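Second Progress Report: Clothing Reuse and Repair, Marari and Kanaan
Reporting period: up to the end of August

In this period the project collected 2,256 kilos of used clothing in Marari and Kanaan. It is more than we planned for the first half of the year, and we are thankful for the support which made it possible. The collection in Kanaan started late. The rent contract for the store room was signed only in June, so most of the weight comes from Marari.

Sorting is done at the Musa workshop. From the collected clothes, 453 pieces were repaired and given to families, and the others are waiting, or they were sent to Tirkia for making cleaning cloths. Children's clothes go out very quickly. Winter coats are still in storage and will be given when the weather changes.

Trousers are the largest group in the repair work. The usual faults are broken zips, open seams and worn hems. Blue denim takes more time than other cloth, as our two older machines do not sew well through thick seams. Trousers with a drawstring waist are easier for us, and families ask for them because one size can serve more than one person. 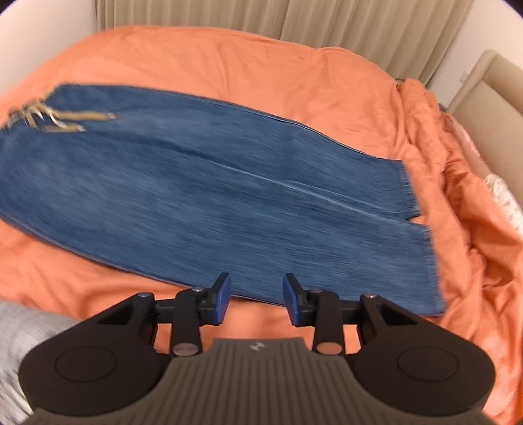

Families in Kanaan would prefer to come for clothes in the evening, one mother wrote to us after the first distribution, because in the morning most of them are at work and the good sizes are gone when they arrive. We discussed her letter in the team, and from next month the Friday distribution will be open until 7 p.m.

The repair course had 3 groups in this period. Attendance was good in Marari but weaker in Kanaan, where the bus does not always come. We ask for your permission to move 600 from the printing line to local transport, so that the participants can receive a bus ticket. The total budget stays the same.

Next steps are the service of the two machines, a better shelf system at Musa and a written agreement with Tirkia about collection days. The financial table and the receipts are sent separately.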